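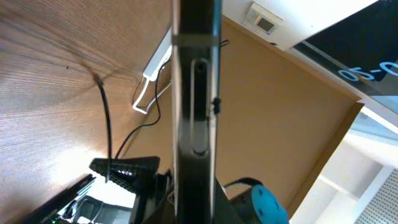
Page last changed: 16th August

Notes for the Skulholm visit (Robots at Work, session 2)

For those who missed it, and those who were there and didn't write anything down.

Host was Alun Gwilliam, demo run by Gopinath Mudaliar. Wrist camera view went up on the big screen first – get used to it before you do the worksheet. The finger runs right down the middle and hides a good part of the room. Note the long slot with a screw head at its upper end. Note also how far the room tips over when the wrist is turned – the wood surface top left is at a steep slant, and so is the 0-20 on the black panel. Bright patches wash out, lower left especially.

Points from the talk:

– camera moves with the hand, so "left" on screen is not left in the room. Most of the questions were on this
– cables. Gopinath's rule: if you can see one from the wrist, plan the move round it
– their log for the Nuveck job stands at 2,378 grasps, 110 of them marked as failed. Work out the failure rate yourselves
– slow approach, stop, close. Dont skip the stop

To do: one side of A4, what the wrist view shows well and what it misses. Worth 25 marks. Sketch alowed.

Turkmont visit moved to December, list on the door.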